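From the third floor: the great chair migration

Those of you who have been in the Mandovari building since before the summer will remember that we used to have assigned chairs. It was never written down anywhere. You sat in a chair for a few weeks, the seat learned your shape, and after that it was yours in the way that a parking spot on a public street is yours.

Then came August, the carpet cleaning, and the morning we all walked in to find every chair on the floor lined up along the windows like guests at a wedding who don't know either family. There were 14 of us and, by nine, 14 versions of which chair belonged to whom.

Mỹ Khổng had put a dab of nail polish under her left armrest back in the spring and was sitting down with a coffee inside two minutes. The rest of us tried to go by feel. This meant lowering ourselves into a stranger's settings, finding our knees level with our ribs, and getting up again with as much dignity as the gas lift allowed. I went through nine chairs before settling on one that I'm fairly sure belongs to accounts.

Nga Khương has since taken on the question of new chairs, mostly by being the last person to leave the room when it came up. She has quotes from two suppliers. Kitier will sell us a plain task chair at 637 apiece, delivery included, assembly not. Trondano wants a good deal more for something with a headrest and a lever that does a thing their salesman demonstrated twice and could not name. He left us a brochure in which a woman laughs at a spreadsheet.

Nga would like your opinion before she orders anything. Please try to keep it to the chairs. The last time we asked for comments on the furniture we got a page and a half about the dishwasher, and it is still running the wrong cycle.

A few points that came up at lunch, so you don't have to raise them again:

Yes, the armrests will go up and down.

No, you can't keep your old one "for guests."

Standing desks are a separate budget and, to judge by the hallway, a separate religion.

The exercise ball went home with its owner and is not coming back.

We would also like to hear from anyone who has worked out what the second knob under the current seats is for. I have turned mine almost every day for a year. Either it does nothing, or my posture has been getting slowly worse and I've been blaming the keyboard.

The test chairs are due next month and will live by the printer. Try each one for at least an hour, doing your usual work in your usual slouch. Sitting up straight for the trial and then ordering on the strength of it is how we ended up with the stools in the kitchen. Put your vote in the tray on Nga's desk, and sign it, please. The light in the meeting room was chosen by secret ballot and look at it. 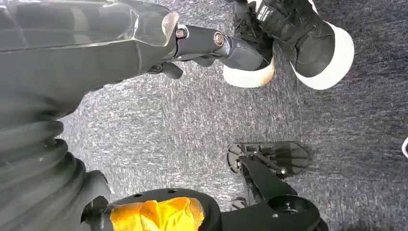
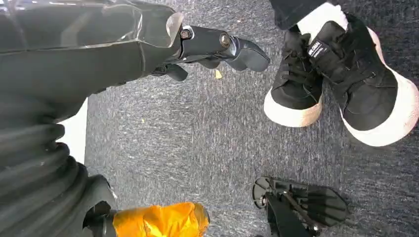
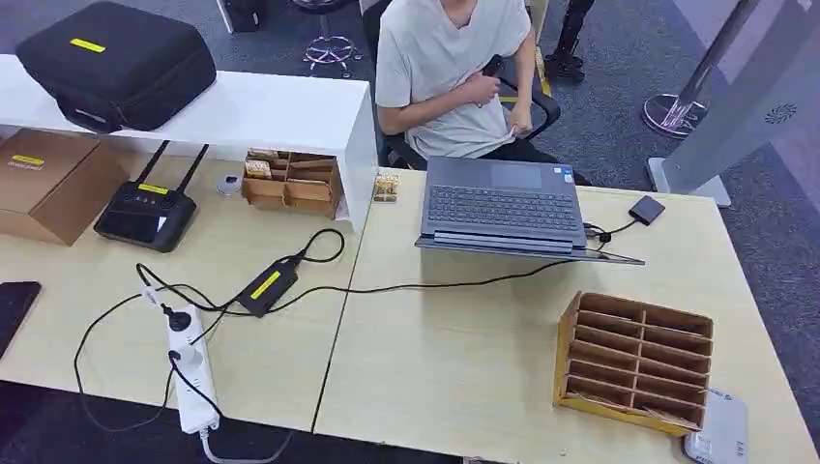
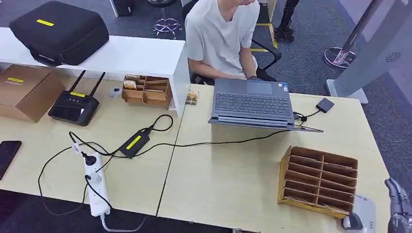 Third floor. Black office chairs in the last two pictures.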